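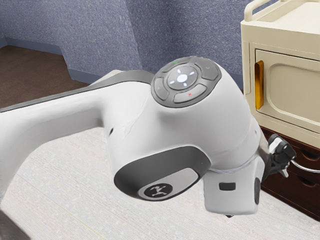
Can a robot arm put away kitchen stuff and linens yet, or is this still a demo?

Asked in Home Automation, 3 answers

My sister runs a small guest house and got a pitch from a company called Semine. They want 175 a month for an arm that opens drawers, loads a small microwave or cabinet, wipes the counter and folds towels. The sales page is mostly simulation. I've seen a lot of these promises since the first robot vacuums and I don't believe much of it. Has anyone lived with one of these? She has to answer them by the end of June.

Answer 1 (86 found this helpful)

No, not for the work she has in mind. Ask what they mean by "opens drawers." One drawer, in one spot, with a fat handle, sure. Then ask about the one below it.

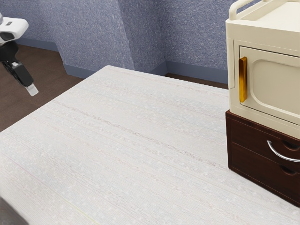
Two drawers, and only the top one has a metal handle in view.

A person hooks a finger in the recess and doesn't think about it. For a two-finger gripper that's a different job from pulling a bar. Semine told me their success rate came from 2,000 simulated tries. I asked how many were in a real kitchen and got a brochure back. Simulated drawers don't swell in August or jam on a potato masher.

We had a Hida unit on trial at the shop where I work. It put lids on tubs. When it dropped a lid, somebody had to walk over and pick it up, so we still had somebody.

Answer 2 (3 found this helpful)

get the Brasia one its cheaper. havent used it for towels

Answer 3 (41 found this helpful)

I'll take the towels, which is where I lost my patience.

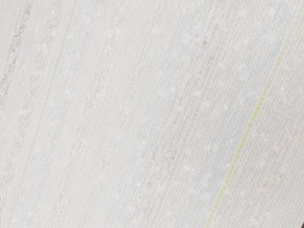 Folding is the chore I'd bet against the longest. A rigid box stays the shape it was when you let go of it, and a towel doesn't. The arm also has to find an edge before it can do anything. Get up close to a pale striped weave and it's stripes and little white flecks all the way across, so good luck telling the middle of the cloth from a spot near the hem. My Erraji rep said the software handles that. Over one spring it attempted 1,163 folds by its own log, and I refolded most of the pile on my lunch break.

Tell her to ask for a week on her own counter with her own towels, no technician in the room. If they say no she can keep the 175.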